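Gripper build, part 4. Most of this month went on the fingers, so this thread is mainly fingers.

Where it stood in April: the hand-held tool closed and opened fine, but the pads were smooth and anything made of cloth slid out as soon as I lifted it. Hard things like a mug were never a problem.

I redrew the pads with ribs across the inner face and printed them in magenta, as that was the reel already loaded. Each one took 40 minutes. The finger itself is still the same dark grey wedge as in part 3.

Mounting is two screws per finger into a light grey plate. I tried one screw first and the finger twisted under load. With two it stays put.

Towels are the test now. Fold one into a rectangle, put it near the front of the desk, come in from the front, close on it, lift, put it down, start again.

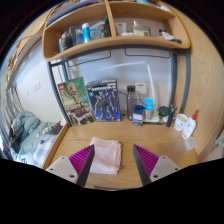

I log every attempt in a plain text file: time, which pads, held or dropped. The smooth pads got 2,194 attempts before I gave up on them. The ribbed ones are on 3,224 and I haven't changed them yet.

Drops still happen when I come in too flat. The tips ride up over the fold and close on nothing. Tilting the tool down a bit before closing fixes it most of the time, but I'd like the shape of the tip to do that job for me.

Soledad Casado asked under part 3 why I don't use a softer filament for the whole finger. I did try. It bent outwards before it gripped anything, so now only the pad is soft.

She also sent me her drawing for a thinner tip. I've printed one pair at 9 mm and they fit the plates without any filing. Not tested on cloth yet.

Parts, as people keep asking: the motor is from Umex, the screws are from Lototora and the soft filament is Nivivell. The Umex motor gets noisy after an hour or so of use. I've greased it twice and it comes back.

Files go up once the thin tips are sorted. Please don't print the part 3 version, the holes are too close to the edge and the plate cracks.

Next job is the cable, which keeps catching on my sleeve.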